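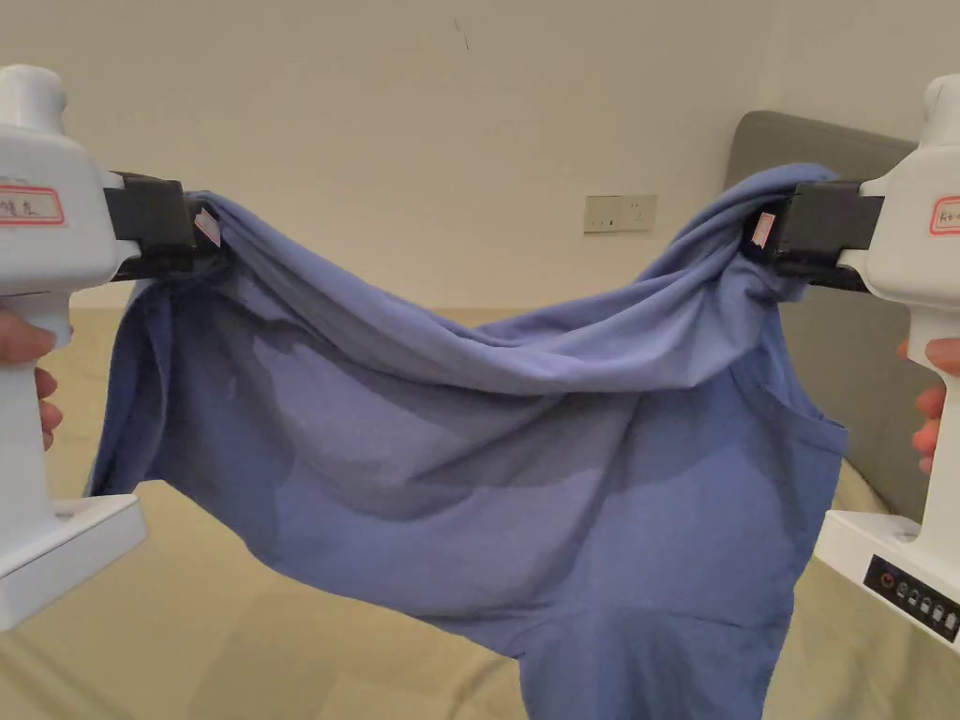 Figure 2. Blue cotton T-shirt held at two points along its upper edge by a pair of white hand-held grippers.

4. What people did with the letter

I should say first how the recall letter got to people, as it matters for everything that follows. Erdem, who make the dehumidifier, don't sell direct. Katley do, through their shops and their website, so it was Katley's customer list that the letters went out from. If you'd bought yours second-hand, or been given it by your mum, you weren't on the list and you got nothing. I'll come back to those people in Section 5.

For this part of the study I stuck to households in Drordale that were definitely on the list. I wrote to 148 of them and 128 let me come round or ring up for a chat, which was far more than I'd dared hope for! I think the subject helped. People have a lot to say about a machine that has been humming away in the corner of their spare room and may have a dodgy fan motor in it.

Most of them remembered getting the letter. What they'd made of it was another matter. The thing came in a long white envelope with Katley's logo on the front, and Katley also send out offers on kettles in exactly the same envelope, so a fair few had gone straight into the recycling. One man fished his out of the box while I was on the phone to him (I could hear the rustling) and read it to me with growing alarm.
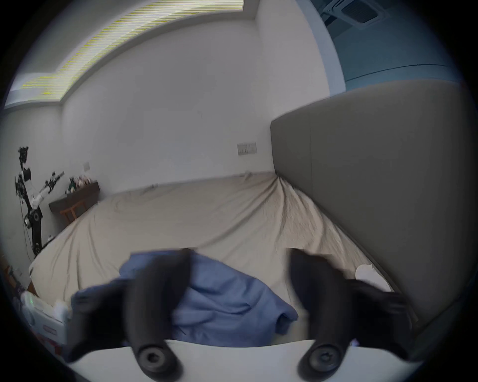

Those who did open it then had to find the model number. The letter says it is "on the rating plate", and I lost count of how often I was asked what a rating plate was. On this model it's underneath, so you have to empty the tank first or you'll have water all over the carpet. Several people tipped it up without doing that. Others gave up at this point and decided theirs was probably fine, as it had never given any trouble. I've put this down in my notes as "self-clearing", a term I borrowed from Aoi Shimada, who came across much the same thing in her own interviews about car seats and was kind enough to lend me her coding sheet.

I'd gone in expecting that age would make the big difference, with older people finding the online form a nuisance. Some did, but they tended to ring the helpline instead and get it sorted in one go. It was busy parents in their thirties and forties who'd started the form, been asked for a photo of the plug with the cable cut through, and left it for Sunday. Then Sunday came and went. The cutting bothered people more than I'd expected too. They didn't like wrecking something that still worked before the refund had turned up, and I can't say I blame them. 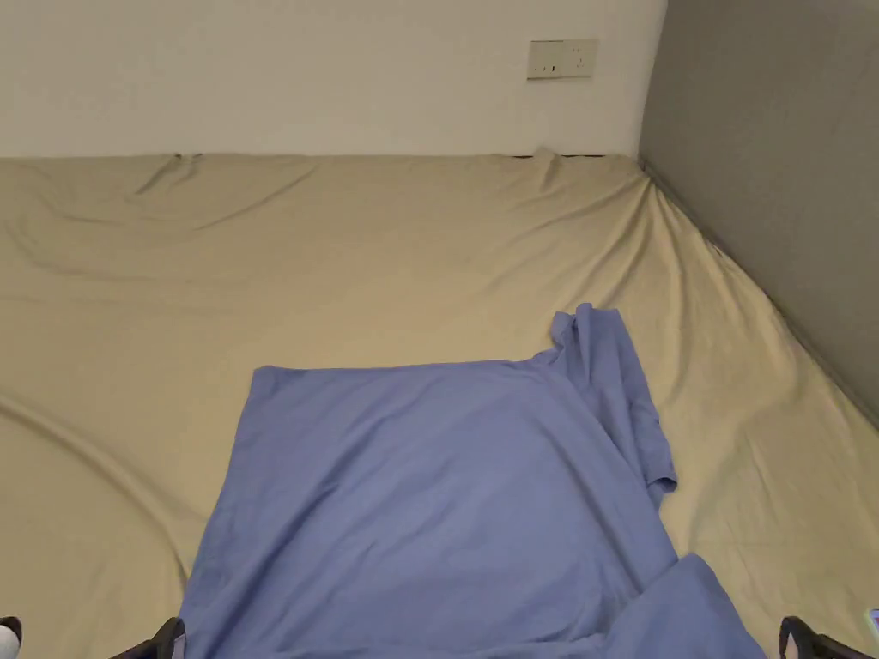 Roel Groen, who read an early draft of this section, wondered if the amount of the refund might explain the delay better than the form does. It's a good question and I can't settle it with what I have. Everyone here was offered the same sum, so there is nothing to compare against. The Akum fan heater recall would be the one to look at, with its choice of a refund or a repair, though it was run by post alone and I'd want to be careful about setting the two side by side.

What I can say is where people got stuck, and there were 2 places that came up over and over: the envelope and the rating plate. Neither has anything to do with how worried they were. Some of the most worried people I spoke to still had the machine plugged in when I rang, usually in a bedroom, usually overnight. I told them to switch it off, and I've noted in the appendix which interviews that applied to.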